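Nasora Replay: grasp review and labelling software

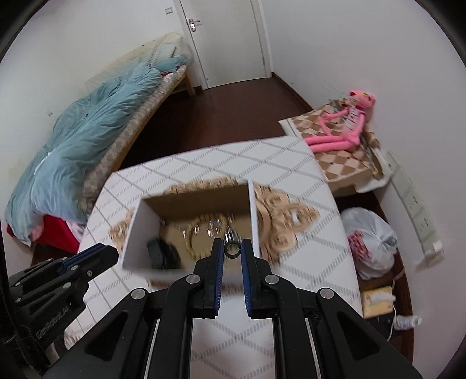 Two-gripper view over a patterned storage box, with a small dark ring at the fingertips.

Replay is our desktop tool for going through hand-held gripper recordings and turning them into something a policy can learn from. Load a session, scrub to the moment you care about, and the finger opening, tool pose and contact guess all move along with the picture. It's quick! We wrote it because we were tired of doing this in three separate windows.

Bedrooms are our favourite test (cluttered, soft, full of patterns that upset feature trackers). A storage box with a diamond lattice on its side and curly trim pieces inside gives the pose solver plenty to chew on, and the small dark ring is just the sort of object where you want a person to decide whether it is held or about to be. Replay lets you mark it "unsure" and carry on, and unsure marks are kept in the export.

What's in version 3

Contact guess. A light model looks at the finger pads and proposes a grasp start and end. Drag either one if you disagree. Corrections are saved next to the original guess.

Two-tool sessions. Left and right grippers get a track each on one timeline. Ryan Hartley rewrote the time alignment for this release and it is so much nicer to use, especially when one tool crosses in front of the other.

Pose repair. Select a stretch where tracking slipped and Replay solves it again from both ends. Long gaps are left open and shown in orange.

Export. Zostumton episode folders or plain CSV. Sindora export is in testing and should arrive in November.

Requirements

Linux or Windows, 16 GB of memory. A graphics card helps with the contact guess but isn't needed. Sessions up to 2,000 frames open straight away; longer ones are indexed first.

Licence

Single seat £1,298, with updates for a year. Trial copies open 100 sessions and have every feature switched on. Teaching labs should write to Deirdre Ó Súilleabháin before ordering.

Known issues

Ackroyd calibration files with spaces in the name fail to load. Fix is in the next build.

Page updated 19 Oct 2023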